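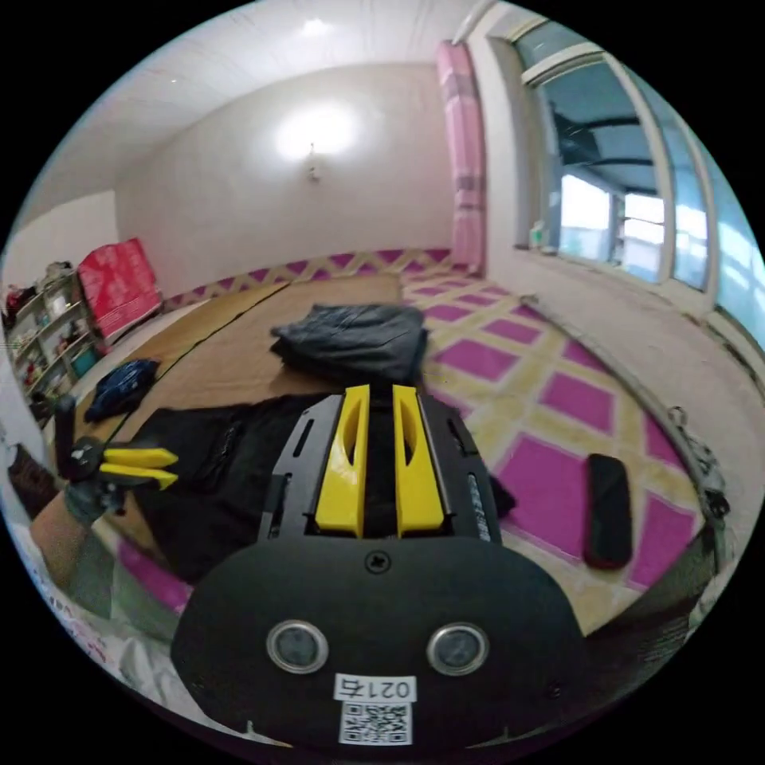

Every few months someone sends me a draft standard for collecting robot training data and asks what I think, and every few months I sit down with a pot of coffee and find pages and pages on file naming. I have nothing against file naming! I once lost most of a January to a folder called "final new," so I know what it can save you. But I do wish the people who write these drafts would spend an afternoon on the floor with a pile of laundry before they wrote another word.

The latest one, which came to me by way of Garnet Lévesque at Drollwood, runs to 74 clauses. Four of them deal with the person holding the gripper. The rest deal with calibration, clock sync, storage, labels and what to do when a label peels off. Garnet and I have argued about this in a friendly way for years. His view is that people can look after themselves and a bad timestamp can't, and I'll grant him that it's a good line, but I have seen too many sore wrists to leave it there.

Clothes are where it shows. A folded shirt is a small thing, but a person doing it over and over with a tool in each hand is kneeling, leaning, reaching across and starting again. At Irondale, where I helped write the house rules, a full set for one garment type was 300 folds, and our first version said nothing whatever about breaks. We had a rule for how far apart the marks on the mat should be. We had no rule for knees.
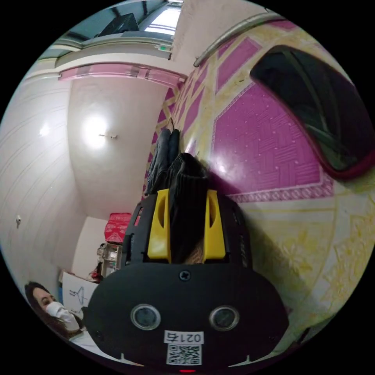 Dark knitwear between the yellow fingers of a handheld gripper.

My second complaint is about homes. A lot of this work is done in ordinary rooms, and it ought to be, for a robot that has only met a bare lab table will have a hard time with anybody's actual bedroom. But a room that somebody lives in has mirrors, papers, windows and other people passing through, and a camera takes in all of it without being asked. The draft says consent should be "obtained where practicable." I'd strike the last two words. Ask everyone in the house, write it down in plain language, and let them change their minds afterward, even if it means throwing out a morning's takes.
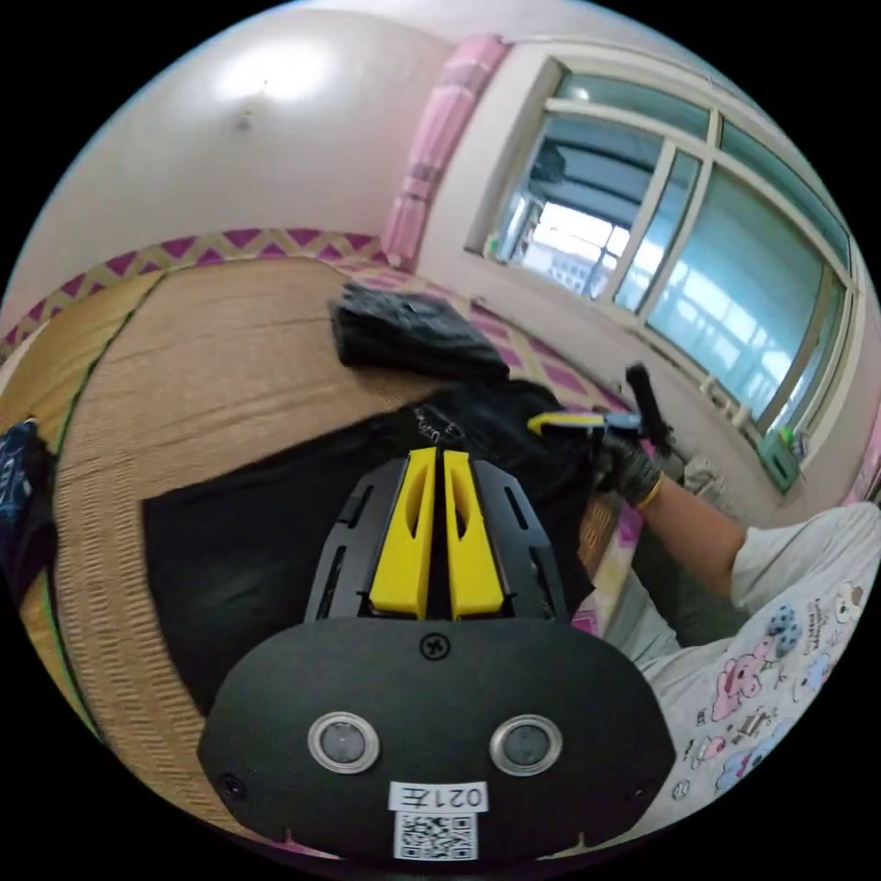

And please, please don't let the standard tidy things up too much. There is a clause in there asking for "uniform garment presentation," and I understand the wish behind it, I really do. At Irondale we once threw out 254 takes for messy starts and then spent the spring wishing we had them back. Keep the wrinkles, note them, and move on to the next one.

So my reply to Garnet was a long one (they always are), and it asked for three changes: rest periods written in as a requirement, consent with no escape hatch, and a limit on how much anyone may straighten a heap of clothes before work begins. He wrote back that he could probably get me two of them. He didn't say which two, and I'm still waiting to hear – the comment period is open for a while yet, so if you do this work with your own hands, send them a note.

947 shares | 74 comments

We use cookies to remember your reading preferences. Accept | Manage settings

Related
Szekeres and the trouble with voluntary codes
What Trustari got right about audit trails
Who should sign off on a shared dataset?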